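3.2 Garment storage and shoulder distortion

The second part of the study dealt with how knitted and woven tops keep their shape in household storage. Participants in Lillby and Winen were asked to store one set of garments folded and a matched set on hangers, and to leave both sets undisturbed between wearings. Of the 258 garments issued, 65 were fine-gauge knits, which earlier work on domestic storage (Pattinasarany and Yeoh, in preparation) had found to be the most prone to stretching at the shoulder seam.

Seam length was measured flat, from the neck point to the sleeve head, after the garment had rested for 20 minutes on a level surface. Each reading was taken twice and the mean recorded. Where the two readings differed by more than 3 mm the garment was laid out again and the pair repeated. Hanger width was noted for every hung item, as the end of the hanger arm often falls short of the sleeve head and leaves a raised point in the cloth.
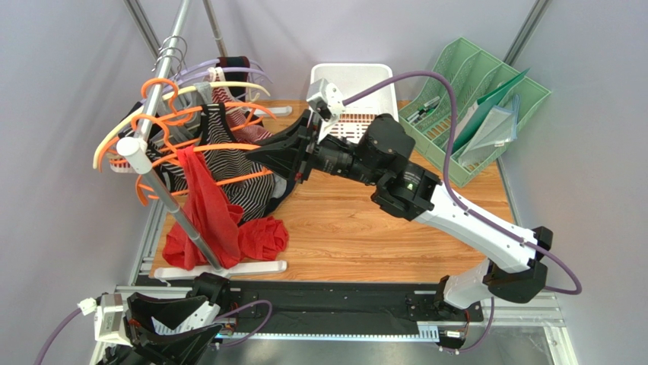 Hangers narrower than the garment's shoulder produced the largest change in seam length in the knits. In the wovens the effect was small and did not depend on hanger width. Folded knits showed almost no change at the shoulder but did carry a crease across the chest, which participants in Winen rated as more of a nuisance than those in Lillby did. The difference between the towns may reflect cupboard depth: the older houses in Lillby have deep shelves, and garments there were folded once only.

Crowding on the rail was scored separately on the Liew scale, from 1 (garments hang free) to 5 (garments must be parted by force). Scores were entered by the participant in November and again at the close of the study. High scores went with creasing in the body of the garment but had no clear link with shoulder distortion. Garments that had slipped from the hanger were recorded as displaced and left out of the seam analysis; 20 items were lost in this way, most of them wide-necked.

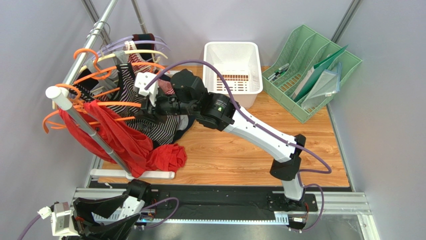
Figure 4. Garments on hangers on a metal rack, with a striped garment and a dark navy garment on the table.

Displaced items were nevertheless kept in the creasing analysis, following the Sesell protocol. Leaving them out did not alter the ranking of storage methods given in Table 5.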